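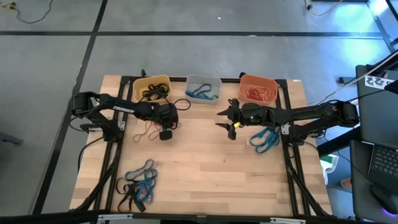
Mit Frauke Görtz wollte ich schon im März über Bänder reden, und dann kam dauernd etwas dazwischen. Sie führt das Materiallager von Udura in Prosville, und wer sie dort besucht, redet nach fünf Minuten übers Sortieren, ob er will oder nicht (ich wollte!). Schwarz kommt bei ihr in Gelb, Blau in den hellen Behälter in der Mitte, Rot in Orange. Vorne links auf der Platte liegt noch ein lockerer Haufen, Blau und Türkis mit Dunkelbraun und Schwarz verschlungen. „Der Haufen ist immer da“, sagt sie. „Der wechselt nur die Zusammensetzung.“

Warum Schwarz ausgerechnet in Gelb? Ich hätte ja stur Farbe zu Farbe gelegt. Frauke winkt ab. „Schwarz auf Gelb sehe ich quer durch den Raum. In einem schwarzen Kasten müsste ich jedes Mal mit den Fingern suchen.“ Bei Rot in Orange muss sie dann selber lachen, das sei Gewohnheit, der orange Behälter sei eben übrig gewesen.

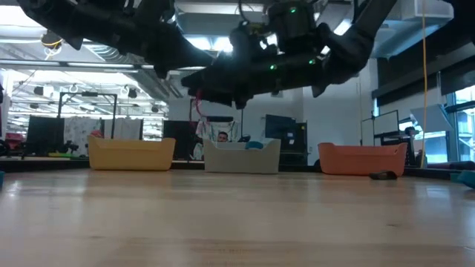 Gelb, Grau, Orange: drei Behälter nebeneinander auf dem hellen Holz.

Früher lag alles in einer einzigen Kiste von Haltari, 87 Liter, mit Deckel. „Deckel sind der Tod jeder Ordnung“, findet Frauke. „Du machst zu und denkst, du hast aufgeräumt.“ Als sie die Kiste zum ersten Mal ganz auskippte, zählte sie fast 400 Bänder, und 157 davon waren so verknotet, dass sie einen ganzen Nachmittag daran saß. Seitdem stehen die Behälter offen da, und einmal am Tag wird sortiert, höchstens 30 Minuten. Was dann noch verheddert ist, bleibt bis morgen liegen.

Ich frage nach einem Trick fürs Entwirren, ich habe zu Hause eine Schublade, über die ich nicht sprechen möchte. „Nicht ziehen! Alle ziehen. Du musst den Haufen erst breit machen, dann suchst du dir eine Farbe und lässt die anderen in Ruhe.“ Sie fängt am liebsten mit Rot an, die dünnen Sachen zuerst.

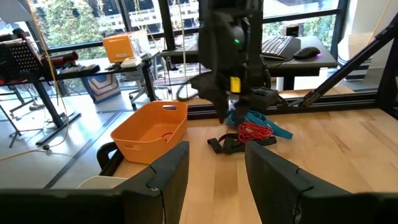 Bei den breiten Bändern ist sie übrigens nachsichtiger, die dürfen auch mal gefaltet liegen bleiben. Über die Behälter von Jarman, die man ihr neulich angeboten hat, mit Trennwänden und Schildchen, hat sie lange nachgedacht und dann abgesagt. „Zu viele Fächer. Da überlege ich länger, als ich räume.“ Nächste Woche nimmt sie sich die Kabelbinder vor, und ich darf wiederkommen, wenn ich meine Schublade mitbringe.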